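Curport Tenants' News

SWAP SHELF, WATER SHUTOFF, THE SEPTEMBER SUPPER AND OTHER BITS

Running late with this one, sorry, printer wants it by tonight. Short items first, long one after.

Water off in the Zernberg Street building, Saturday 13th August, morning only. Fill a jug the night before. Hot water may take a while to come back on the upper floors, it did last time. Don't call the emergency line about brown water until you've run the tap for a good few minutes.

Bike room: new code. Ask at the front desk, it's not going in print. Bikes without a tag get moved to the back wall, not thrown out, so please stop with the notes.

Now the supper.

It's on. Second Friday in September, courtyard, long tables, same as last year but with more shade if the awning people come through. Rain plan is the laundry hallway and yes we know it smells like dryer sheets. Bring a dish to share. Label it. Nuts, dairy, meat, whatever's in it, on a peice of tape on the side of the bowl. Last year there were three unlabeled casseroles in a row and people just walked past them.

Gökçe, the bakery on the corner, is doing the bread again. Flat loaves and the seeded rings. They gave us a price and then knocked 75 off it, so go buy something from them this week. The sesame cookies are good. The coffee is ok.

Money. The supper pot had 2,000 in it after the spring yard sale. We've spent 393 on string lights and extension cords, the outdoor kind this time. Awning comes out of what's left, and the bread. Anything over goes to the courtyard bench fund, which badly needs it, the green bench has a slat you don't want to sit on.

No paper plates this year. This got a lot of argument at the last meeting and it was voted and it's done. Two full trash bags of paper plates in one evening, half of them folded over with food in them, and the raccoons had the lot across the yard by morning. So real plates. Bring your own if you can, one per person plus a spare if you've got it. Put your apartment number underneath in marker or on masking tape. Plain ones all look alike at ten at night.

If you don't have extras, the swap shelf by the mail boxes has some. Take what you need and bring it back or keep it, either's fine. Mixed sizes. A couple are chipped, use those for under plants. Bowls are always short! If you have bowls you don't use, now is the time.

Tablecloths too. Bedsheets are fine, checked, flowered, whatever, nothing you'd cry over if it gets beet juice on it. Clips for the corners, the wind comes straight through that courtyard gate. Stadano hardware has the metal ones in the bin by the register.

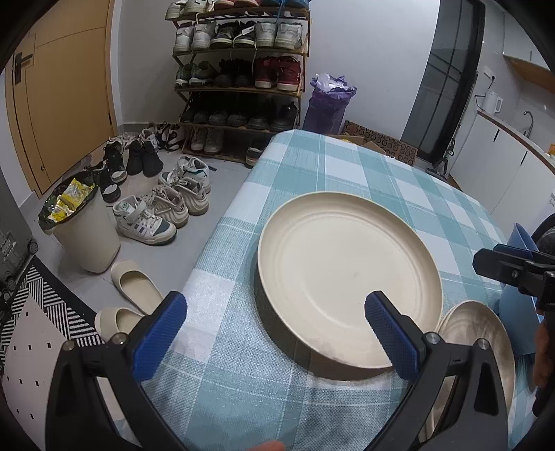 A cream plate and a teal check, in both of these.

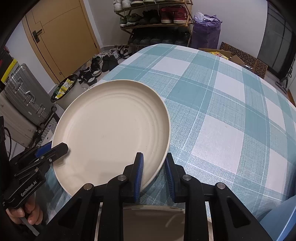 Washing up. Three tubs along the north wall: scrape, wash, rinse. Scrape first. Into the compost bucket, not the tub. Sign up sheet for dish shifts is on the board in the lobby, half hour each, and right now the late shifts are blank. Kids can dry. Last year's dryers did a great job and got first pick of dessert so spread the word.

Towels, bring one. It will get wet and it may not come home.

Chairs: we have enough for most, not all. Folding chairs welcome. Please don't carry up the ones from the study room, they're counted and we hear about it.

Music is acoustic until nine and then off. The building behind us has been very patient. If you play something and want a slot, leave a note in the newsletter box with your apartment number and how long you want. Keep it to a few songs.

Set up starts at four. Tables are heavy, need strong backs, no skill needed. Clean up is everyone. If you ate you carry something in.

Few more things before I run.

The elevator in the east entrance is getting its inspection the week after the supper, so expect it out for part of a day. Notice will go up.

Lost: one grey kids' sneaker, left foot, second floor landing. Found: umbrella, blue, wooden handle, at the desk.

Tomatoes. The roof beds have gone crazy and there's a crate by the side door most evenings. Help yourself, leave the green ones on the plants please, somebody has been picking them to early. Basil is also free. The mint you can have all of, roots and everything.

Recycling is still Tuesday. Flatten your boxes.

Next issue goes out after the supper. Items in the newsletter box or under the office door, handwriting you can read.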